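Mokance bamboo chopping board, large: my review after 4 months

I went through three plastic boards last year (all of them ended up bowed like a banana and stained orange from turmeric), so when my neighbour Milagros Marulanda said she was getting on well with her bamboo one I gave in and ordered the large Mokance. It's been in use every day since, and I've got opinions!

First thing, it's heavier than I expected. Good heavy, though. It stays put when I'm going at a swede, and I only bother with a damp cloth underneath if I'm doing something really tough. The groove round the edge is shallow, fine for tomatoes or an orange, but a roast chicken will flood it, so carve that on something else. 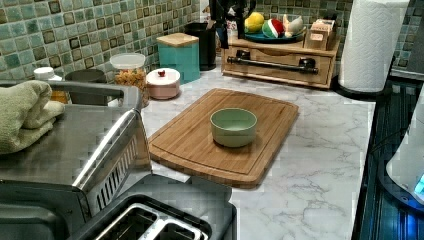
Knives, then. Bamboo has a reputation for blunting them and I was braced for it. I sharpen mine every 2 months and haven't needed to do it any more often than before. My cousin Bogdan Sikora, a chef and very fussy, still says he'd rather have maple, and he's probably right if you're chopping all day long. I'm making soup for two.

Cleaning is easy enough as long as you don't soak it. Hot water, a bit of washing-up liquid, dry it straight away and stand it on its long edge. I oil it when it starts looking pale. I forgot for most of June and it went a bit furry to the touch, but a light sand and two coats of oil sorted it out.
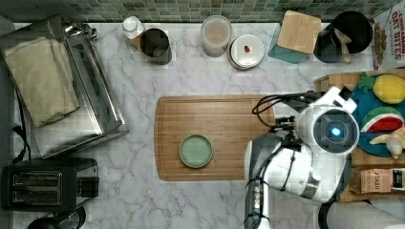
The bamboo board on the worktop, with a small sage-green plate on it.

Smells are my one real grumble. Garlic hangs about for days, and lemon and salt only half shifts it. I've ended up keeping one side for onions and garlic and the other for fruit and bread, with a pencil mark on the edge so I don't muddle them. 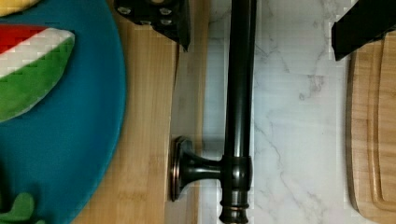 I paid £23 from Drotcombe, delivery included, and it came well wrapped with no splinters or rough corners. The smaller one is a few pounds less but I'd go for the large if you've got the space, as you can push the peelings to one end and carry on.

Would I buy it again? Yes, and I've already got one put by for my sister's new flat.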